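Unit 4: Writing for the congregation to sing
Songwriting for Worship, handout for week 5
April 2020

Read this before the session and have two of your own lyrics beside you, finished or not. We'll be working online until further notice, so please also have a way of playing or singing your melody into the call.

1. Range

Most people who sing in church have no training and haven't warmed up. Keep the melody between the A below middle C and the D an octave and a bit above it. You can touch an E flat once in a chorus. If the song sits on the D for a whole line, drop the key.

Male worship leaders often write in a key that suits their own voice and then can't understand why the room goes quiet. Essam Ouazzani's song "Carry the Morning", which we looked at last week, was first written in B. He now leads it in G. The recording is still in B, so don't use the recording as your guide.

2. Who is speaking?

Go through your lyric and underline every pronoun. Mark where "I" changes to "we", and where the song stops talking about God and starts talking to God. A change is fine if it falls at a section break. Halfway through a verse it confuses people.

Compare these two lines from Phyllis Wragg's draft:

You have kept the door open for me
He will keep the door open for us

Both are good lines. In the draft they were in the same verse. Phyllis moved the second one to the bridge and left everything else alone.

3. Lament

Look at the song list for your own church over the past year and see how many songs deal with grief, anger or doubt. When Facundo Maldonado did this for his church he found 45 songs in use and five that fitted. About a third of the Psalms are usually classed as laments, so there is plenty of material to borrow from.

A lament doesn't have to resolve in the last verse. Psalm 88 doesn't. If you write one, think about what will be sung after it.

4. Listening

Three tracks from the album Starnusska by the band Quintero:

"Sukwood" (track 2). Listen to how the verse melody leaves space at the end of each line. A congregation needs that space to breathe.

"Zenia" (track 6). Lovely song, hard to sing in a group. Write down where you came in wrong.

"Long Way Down to the Water" (track 9). The bridge has eight words in it. Note how many times it repeats and whether you were tired of it by the end.

The album is a studio record and much of the colour comes from the production. Try each song with one guitar or a piano before you decide what you think of it.
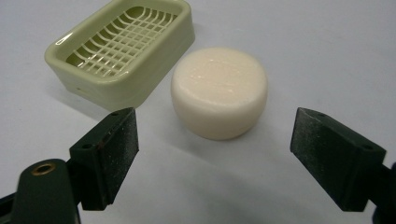
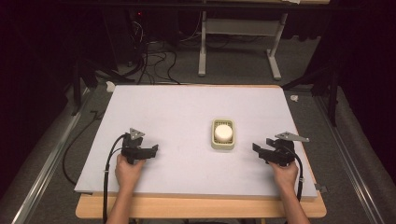
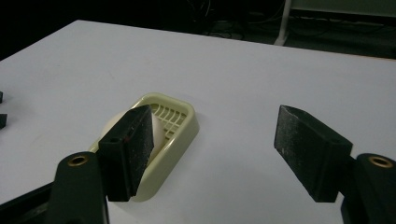
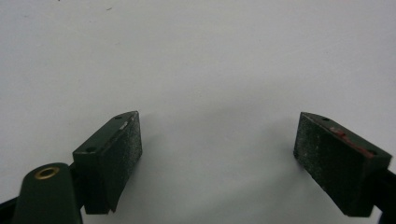

5. Written task

Choose one of the three tracks and write a review of 300 words. Say what the song believes, who could sing it, and where in a service you would put it. Leave out star ratings. Quote no more than four lines of the lyric.

Those taking the unit for credit also have the longer essay, 2,000 words, due at the end of May. The topic is either lament in contemporary worship music or the use of "I" and "we" in one songwriter's catalogue. Jhonatan Paucar is marking the essays this term, so send your topic to him before you start writing.

6. For next session

Bring one verse and one chorus in a key you have tested on someone else. Yhon Ñahui will take the first half, on rhythm and syncopation, and we'll listen to your songs in the second half. Lyrics should be typed, with the chords above the words and the key at the top of the page.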